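Mon 12 December

Interpreter call routing, Tinumside walk-in clinic. Bench test of the Stuline handset against the old desk phone.

Ran 200 scripted calls overnight. 12 dropped before the interpreter joined, all on the desk phone. Cause not confirmed. Zeeshan suspects the hold timer; I would check the transfer code first. Median wait not computed yet, log export is missing its time zone field.

Consent script: Mingxuan read the revised wording aloud with Joaquín as patient. Two sentences still too long for phone interpreting. Split both. Question on insurance status moved after the question on symptoms. Fletcher to confirm with the front desk that billing can live with that order.

Open: language code for callers who name a dialect. Currently falls through to "other" and rings the general queue.

Paper intake card for patients with no local insurance number needs a redraw before Aoi prints the next batch. Current card is one long column and people skip the allergy line. Will use the layout of the grey block in the render, six panels in two columns and three rows, with the upper-right panel wider than the upper-left. Name goes in the small one, symptoms in the wide one. Allergies middle right. Bottom row undecided.
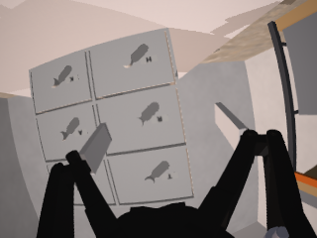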